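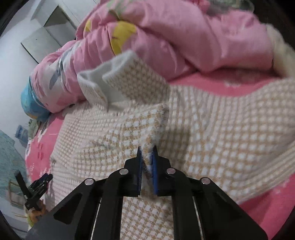

Handling Standards Team, Saragih

Kumudini Navaratnam wrote most of the rules our operators follow for work with hand-held grippers on bedding. The current version runs to 2 pages.

"Pinch a raised fold, and keep the fingers on the one layer," she says. "On a bed with a blanket, a comforter and a sheet, people grab too deep."

Knits get a section of their own. "Close slowly – loops pull."

Each operator does 40 practice grasps before recording. Navaratnam wanted 200. "We settled," she says. The next revision is due in August.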